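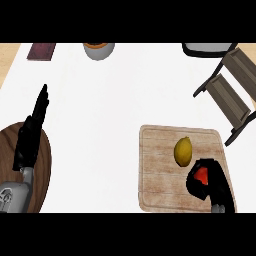

*Simulator view, table task: right gripper over the square cutting board, lemon still on the board.*

**Ticket:** right gripper does not release when target is next to another object
**Product:** Wetum two-arm kit, trial licence, simulator only
**Opened by:** Jonalyn Lumanlan, Luncombe
**Handled by:** Mwajuma Rweyemamu, Talpur support
**Opened:** 2025-08-05
**Priority:** normal

**Report**

Task is "pick red item from square board, place on round board". The right hand closes over the red item and the run stalls before the lift. The left arm stays over the round board until the step times out at 20 seconds. No error in the console. The log shows `grasp_state: pending` throughout.

Seen in five of 10 runs with the stock scene. With the lemon deleted from the scene file, all 10 runs finish. We are partway through a review of the kit and need to know if this is a setting or a fault.

**Support, first reply**

Please send the scene file and the value of `contact_margin`. Also confirm whether the July update is installed. The update changed how contacts are assigned when two objects are close together.

**Reporter**

Scene file attached. `contact_margin` is 5 mm. July update is installed. We went back to the previous build and could not get the stall in 10 runs.

**Support**

Reproduced here with your file. The contact check looks at every object inside the margin, and the lemon is near enough to be picked up as a second candidate. The grasp then waits for one target to be confirmed and never gets it.

Workaround:

1. Open `task.yaml`.
2. Set `target_lock: true` under `right_hand`.
3. Leave `contact_margin` as it is. Lowering it causes missed grasps on small items.
4. Restart the simulator. A scene reload does not apply the change.

**Reporter**

Applied. 1,000 runs overnight, no stalls. Nearly all placed within tolerance; the misses are on the left side and look like a separate matter. Will raise those under the Poklow scene ticket.

The manual lists `target_lock` as single-arm only. Please correct.

**Support**

Passed to documentation. Fault stays open internally against the July update. The default for `target_lock` is under discussion.

**Status:** workaround accepted, awaiting fix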